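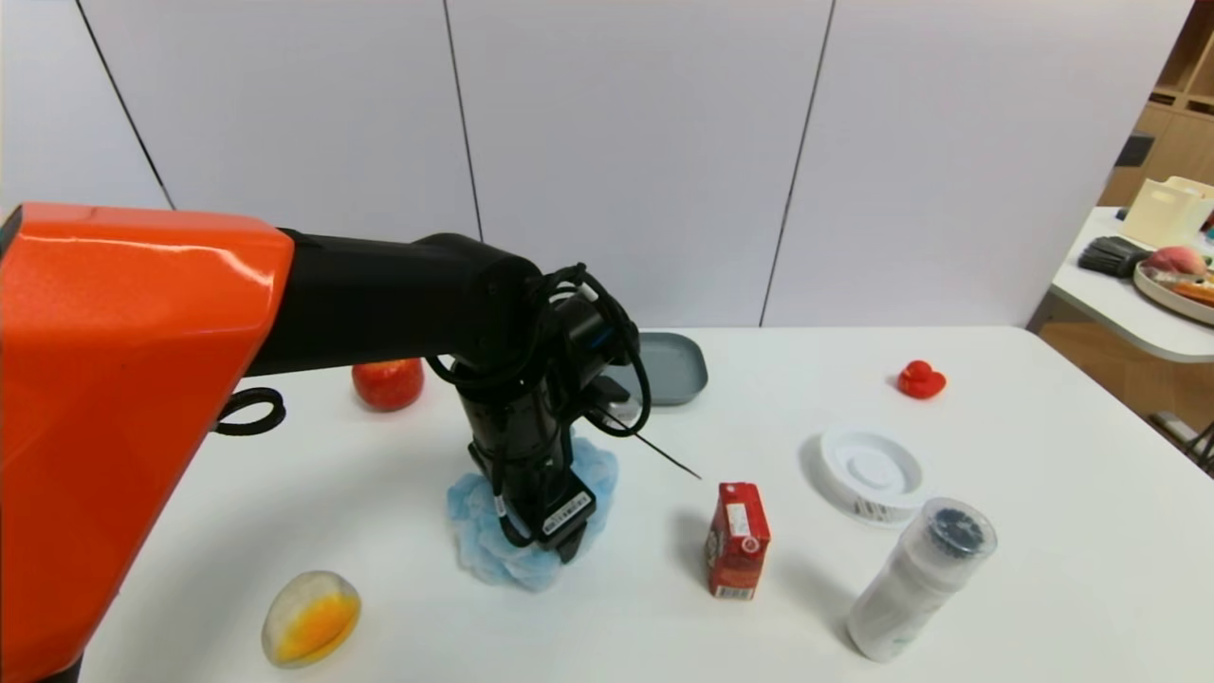

Garusska Lane Neighbors' Association
Minutes of the meeting held March 2, 2019

Mireille Millet opened the meeting at the library and thanked everyone for coming out in such miserable sleet, and for the two lemon cakes, which were very well received. The minutes of the last meeting were read and accepted, with one correction: the bench by the pond is the Gautier bench, and our apologies to the family for the spelling.

Spring plant sale. The sale will be in May again, on the green if the ground has dried out and in the church hall if it hasn't. Last year we took in $800, our best yet, and there was a lot of happy talk about how to spend this year's money. Mireille would dearly love a second water tap at the Kavow Street end — anyone who has carried cans up that slope in July will know why! It was agreed to get a price for the tap before deciding.

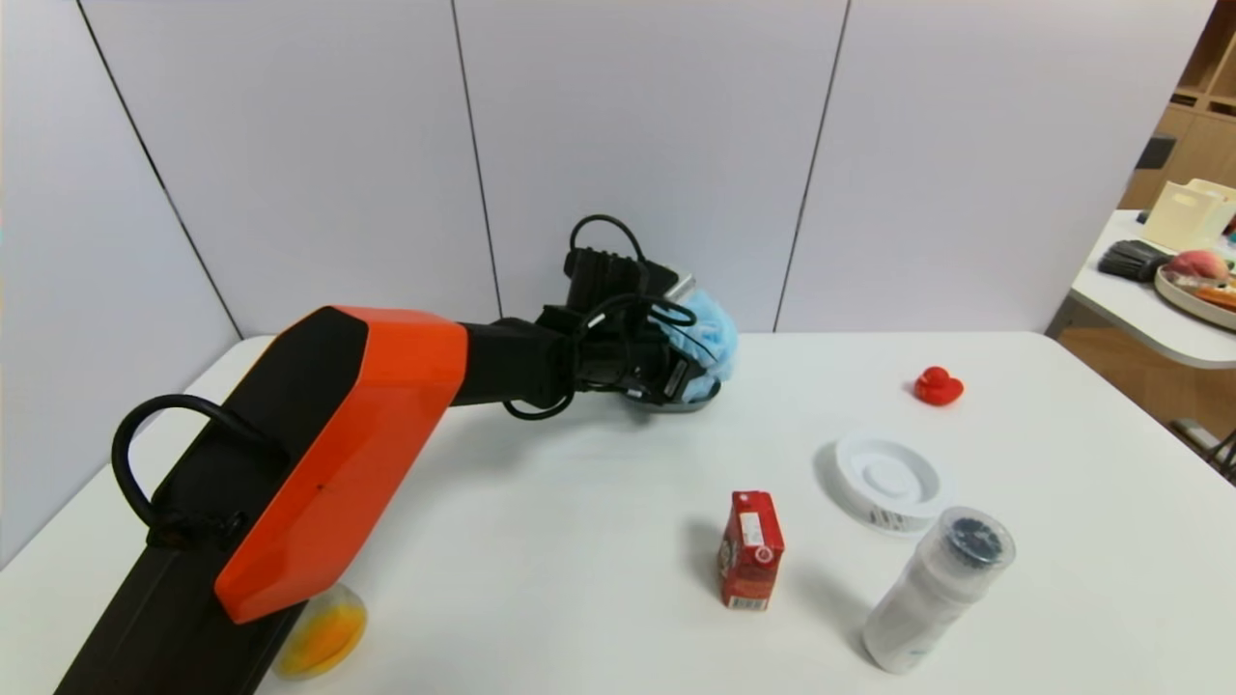

Seedlings. We have 82 tomato plants promised so far and would like to reach 100, so please look along your windowsills and let Mireille know what you can spare. Peppers and marigolds are just as welcome. Please label your pots, as last year's mystery squash caused some confusion (and one very large pumpkin).

Dravetti footpath. The town has written to say the gravel will be topped up before summer. Members were pleased, though several remembered hearing the same thing before. A polite reply will be sent asking for a date.

Newsletter. Printing is now $45 an issue. Agreed to carry on with paper copies, as so many people enjoy them.

The meeting closed with tea and what was left of the cake.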